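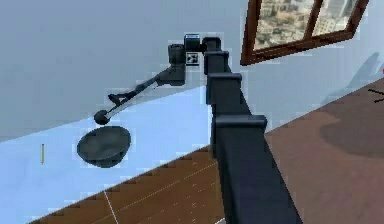
시뮬레이터 화면. 하늘색 테이블, 그릇 위에 그리퍼 끝이 와 있는 시점. 왼쪽 노란 막대는 연필 대용.

5월, 목요일 오후. 장비 구매 계획 메모

드디어 시뮬레이션에서 작업대 배치를 보면서 견적 얘기를 할 수 있게 됐다! 지난번까지는 엑셀 표만 놓고 팔 길이가 되네 안 되네 하다가 끝났는데, 화면에 팔이랑 테이블이랑 그릇을 같이 띄워 놓으니까 얘기가 훨씬 빨리 굴러간다. Mojtaba도 처음엔 시큰둥하더니 나중엔 자기가 마우스를 잡고 시점을 계속 돌렸다.

오늘 정할 것은 팔을 뭘로 살지, 그리고 나머지 돈을 어디에 쓸지.

후보는 두 군데. Dilov 쪽 팔은 도달 거리가 113cm라서 작업대 왼쪽 끝까지 여유 있게 간다. Sarmiento 쪽은 74cm. 대신 가볍고, 컨트롤러가 작아서 작업대 밑에 들어간다. 나는 솔직히 Dilov로 마음이 기울어 있었는데, Effie가 정작 우리가 하는 일은 그릇에 작은 물건 넣고 빼는 게 대부분 아니냐고 해서 다시 생각 중. 맞는 말이다. 연필, 지우개, 볼트 같은 것들은 전부 가운데로 모아 놓고 해도 된다. 긴 팔이 꼭 필요한 건 선반 작업뿐이고 그건 빨라야 내년이다.

(그래도 긴 팔이 갖고 싶긴 하다. 이건 그냥 개인 의견으로 적어 둠.)

시뮬레이션에서 신경 쓰이는 점 하나. 화면에서 보듯이 팔 기둥이 아래로 갈수록 꽤 넓어진다. 이 시점에서는 카메라에 가까워서 더 커 보이는 것도 있지만, 실물 베이스도 자리를 많이 차지하면 테이블 앞쪽으로 사람이 다가가기가 불편해질 것 같다. Drakby에 받침대 도면을 다시 달라고 해야 함. 지난번에 받은 건 볼트 구멍 간격이 빠져 있었다. 바닥 고정인지 테이블 고정인지에 따라 공사비 항목이 생기기도 하고 없어지기도 하니까 이게 먼저다.

마커 얘기도 나왔다. 시뮬레이션 팔 윗부분에 흑백 사각 마커가 하나 붙어 있는데 실물에도 같은 자리에 붙이고 싶다. 마커 자체는 인쇄하면 되니 돈이 거의 안 들고, 문제는 카메라. Mojtaba는 고정 카메라 2대를 원한다. 하나는 위에서, 하나는 옆에서. 나는 일단 하나로 시작하고 마운트만 두 개 사 두자는 쪽이다. 마운트는 싸고 납기가 길다. 카메라는 비싸고 금방 온다. 이 순서로 사는 게 맞지 않나? Effie는 둘 다 좋으니 케이블 길이부터 재라고 했다. 네.

그리퍼는 의외로 금방 정리됐다. 끝이 둥근 것을 먼저 쓰고, 집게형은 팔 결정하고 나서 호환되는 것으로. 지금 화면에 달린 것도 끝이 공처럼 둥글다. 둥근 팁은 그릇 벽을 따라 밀어 보는 시험에 쓸 생각이고, 연필 집기는 집게형이 와야 제대로 할 수 있다. 팁은 소모품이니까 예비까지 5개 주문. 이건 이번 달 소모품비로 처리해도 된다고 확인받았다.

예산은 Fundthorpe 과제비에서 나가는데 장비비와 재료비가 따로라 섞으면 안 된다. 작년에 어댑터 하나를 잘못 올렸다가 서류를 처음부터 다시 썼다. 이번에는 이렇게 나눠 적는다.

장비비: 팔, 컨트롤러, 카메라
재료비: 팁, 마운트, 케이블, 마커 인쇄, 그릇이랑 연필 같은 시험용 물건
미정: 받침대 (Drakby 답 오면 결정), 비상정지 버튼 추가분

비상정지 버튼은 Sarmiento 견적에는 들어 있고 Dilov 견적에는 안 보인다. 기본 포함이라 안 적은 건지 별매인지 문의 넣기. 이런 걸 빼고 총액만 비교하고 있었다니 오늘 표를 다시 본 게 다행이다.

테이블은 새로 안 사기로. 있는 것을 쓰되 상판 색만 시뮬레이션에 맞춰 연한 하늘색 시트지를 붙여 본다. 어두운 회색 그릇이 그 위에서 잘 구분돼서 화면으로 보기에도 좋다. 실물 카메라로도 이만큼 구분되면 정말 편할 텐데, 시트지에 광택이 있으면 반사가 생길 수 있으니 무광으로 살 것. 샘플 먼저 받아 보자.

할 일
- Drakby에 받침대 도면 재요청, 볼트 간격 꼭 (나)
- Dilov에 비상정지 포함 여부, 교육비 별도인지 문의 (Mojtaba)
- 작업대에서 콘센트까지 케이블 길이 재기 (나, 오늘 안에)
- 같은 배치에 짧은 팔 모델 넣어서 그릇까지 닿는지 돌려 보기 (Effie)
- 무광 시트지 샘플

짧은 팔 결과가 제일 궁금하다. 그릇을 지금 자리에 둔 채로 무리 없이 닿으면 Sarmiento로 가고, 남는 장비비로 Mojtaba의 두 번째 카메라까지 살 수 있을지도! 모델 파일은 공유 폴더에 올려 뒀으니 시점 바꿔서 저장할 때는 이름을 새로 붙여 주세요.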